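Medical Assistant, Outpatient Orthopedics
Larkavcombe Clinic, Flotbridge
Full time, 2 openings

Flotbridge Orthopedic Group is hiring medical assistants for its Larkavcombe clinic. The clinic sees patients with hand, shoulder, hip and knee problems, both before surgery and during recovery. Most patients are adults. We also see school-age athletes in the late afternoon, and the schedule is busiest from the start of the school year through winter.

The person in this job works alongside a surgeon or a physician assistant for the full clinic session. You will room patients, take the history, prepare the exam room and finish the paperwork that follows the visit. You will not be asked to cover the front desk except when the desk is short.

What you will do

Bring patients back from the waiting area and record height, weight, blood pressure, pulse and pain score
Review medications and allergies with the patient and update the chart in Liris, our records system
Remove sutures, staples and dressings as directed by the provider
Help with cast application and removal, and fit braces, slings and walking boots
Set up for joint injections and label any specimens
Call patients the day after a procedure using the clinic call sheet
Submit prior authorization requests for imaging and physical therapy
Clean exam rooms between patients and restock them at the end of the session
Send refill requests and patient messages to the right provider before the end of the day

Some of our patients are on crutches or in wheelchairs, and many are in pain when they arrive. You will help people on and off the exam table and walk with them to X-ray. We train every new employee in safe transfers, but you need to be able to stand and walk for most of a shift and lift up to the limit listed in the full job description.

What we require

High school diploma or equivalent
Completion of a medical assistant program, or 2 years of recent experience rooming patients in a medical office
Current CPR card, or willingness to get one before the first day
Clear handwriting and accurate typing
Ability to pass a background check and a health screening

What we would like to see

National certification as a medical assistant
Experience in orthopedics, sports medicine or urgent care
Casting experience – we will teach it, but it shortens the training period
Conversational Spanish

Hours and location

The clinic runs on weekdays with no overnight shifts. The early shift opens the clinic and the late shift closes it, and assistants trade between the two every other week. There is a half-day weekend session for new injuries during the fall sports season. Weekend work is shared across the team and paid at the higher rate.

Both positions are based at Larkavcombe. You may be asked to work at our Mussa office when someone there is on leave. We pay mileage between the two sites. Parking is free at both.

Pay and benefits

Starting pay depends on certification and experience, and the range is given to every applicant at the first phone call. Benefits begin on the first of the month after you start and include medical, dental and vision coverage, paid time off, a retirement plan with an employer match, and a yearly uniform allowance. We pay the renewal fee for certification after your first year.

Training

New assistants spend the first weeks paired with a senior assistant. You will start with rooming and charting, then move to dressings and suture removal, then casting. A lead assistant signs off each skill before you do it on your own. People coming from another orthopedic office usually move through this faster.

Masks are required for staff and patients in all clinical areas. We supply masks, gloves and eye protection. Staff complete a short symptom check before each shift, and anyone who is sick is expected to stay home.

How to apply

Send a resume and a short cover letter to the Flotbridge hiring office and put job number 732 in the subject line. Tell us which shift you prefer and the earliest date you could start. Please include the names of 2 references, at least one of whom has supervised you. We do not contact references until after the interview.

Applications will be reviewed starting 1 September 2020, and the posting will stay open until both positions are filled. First interviews are by phone. Second interviews are in person at Larkavcombe and include a short visit to the clinic floor – please wear closed-toe shoes.

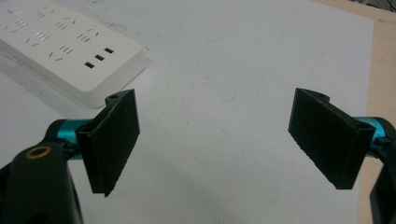

If you applied for an earlier opening with us, you are welcome to apply again. Send a new resume with the current job number, as we do not carry applications over from one posting to the next. Applicants who need an accommodation during the hiring process can ask the hiring office by phone or in writing.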